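Blog > Home Office > Furniture

The desk is finally clear

Print this post | E-mail this post

I cleared the long desk in January and it took most of an afternoon. I had been using it as a shelf since we moved in, and it was covered in mail, chargers and two boxes of receipts from Zeman that I should have filed last year.

The receipts went into the small drawer cabinet at the end. It fits under the desktop, so I didn't lose any floor. Anything older than that went to the shredder. I kept the Wevberg catalog because I still want to price a lamp.

The top is plain white and shows everything. I wiped it twice with dish soap and warm water, then once with just water. Some smudges are still there. A friend told me to try baking soda, but I don't want to dull the finish.

I paid $404 for the desk and $27 for delivery. A similar one at Evollow was 823 and didn't have the curved front edge, which I like because I used to catch my hip on the old square one. The parquet needed a sweep too, so I did that last.
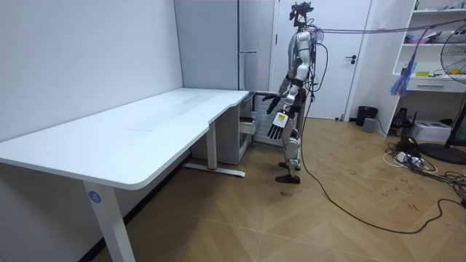 The long desk with nothing on it, drawer cabinet tucked under the far end.

Next I need to decide where the printer goes. It's on the hall floor for now, and I'd like to keep it off the desk.

Print this post | E-mail this post

Recent posts
Sorting a drawer of old cables
Lodumov shelf brackets, one year later
What I keep in the hall closet
Cleaning parquet without a steam mop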